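Ticket 341: creases won't come out of the block-print throw
Status: open
3 comments | 16 shares

Hello again, Uriel Mendoza here from the Coltulham flat. I'm writing about the Furden throw, the one with the big colour blocks and the black bands (I love it, I really do, so please don't just offer me the money back!). It came out of its packet in November folded up very small, and I've been fighting the creases ever since.

What I've tried so far, in order:

First go, hung it over the shower rail overnight. The edges dropped nicely, the middle didn't.

Second go, folded it the other way and left it under the sofa cushions for a couple of days. Swapped one set of lines for another, so I won't be doing that again.

Third go, cool iron on the back with a tea towel in between. Much better on the white bits! The blue is the stubborn one, and I got nervous about pressing any harder in case it went shiny.
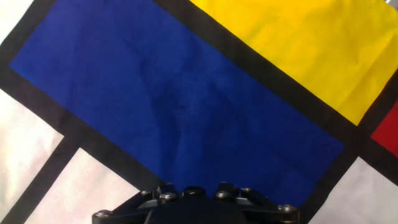 Blue panel, with the darker fold across the middle. Yellow is top right.

The yellow has a few fine creases as well but I can live with those. It's that diagonal one in the blue that bothers me, and there are some little lighter specks towards the lower right of the same panel. Are those lint, or is it the print? I went over it with a sticky roller before I wrote in, and then ran out of sheets, so I can't swear to anything.

Two questions, then. The care label has gone faint and I can't tell if it allows steam. My neighbour has a Brandel steamer I can borrow, but I'd like a yes from you first. And can it go in the machine at all? Mine only spins as low as 300, and the drum takes up to 80 litres, so there's plenty of room for it.

I'm in most evenings after six if it's easier to ring. I'll leave it flat on the spare bed until I hear from you.

Uriel

3 comments | Share this ticket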